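Unit 4: Hero balance in team shooters

Set reading: the Koskela patch notes for Zosus, season 9.

A hero in a team shooter is defined by role, hit points and cooldowns. In Zosus the base pool is 200 hit points. Damage heroes keep this figure; tanks add armour on top of it.
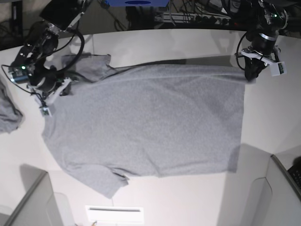 Page 41

Time to kill (TTK) is the pool divided by damage per second, assuming every shot lands. Healing received during the fight is subtracted from damage before dividing. If healing equals damage, TTK is undefined and the fight is settled by burst.

4.1 Pick rate and win rate

Pick rate is the share of matches in which a hero appears. Win rate excludes mirror matches. The course data set, taken from the Goda ladder in April, holds 2739 matches. Filter by map before comparing heroes. 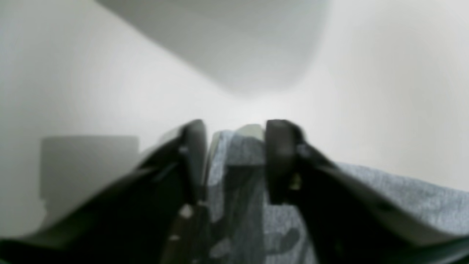

Fig. 4.1. Gripper fingers, wrist camera.

A high win rate with a low pick rate usually marks a specialist hero. Do not treat it as evidence of excess strength without checking hours played per user.

4.2 Ultimate charge

Charge comes from damage, healing and a small passive gain. Damage to armour counts at the reduced value.
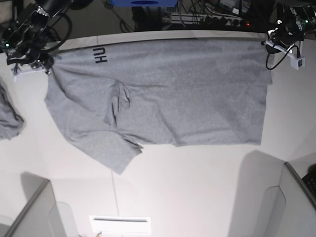 Fig. 4.2. Grey T-shirt on white table, from above.

Cillusum, the second title studied, grants no passive gain. Its matches therefore open more slowly.
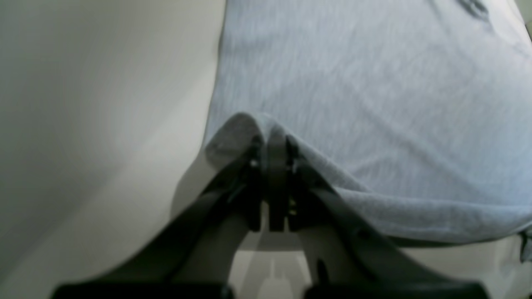
Fig. 4.3. Cloth held between fingertips.

Exercise: recalculate TTK for one tank with armour removed. Show working. Submit with the Unit 5 sheet.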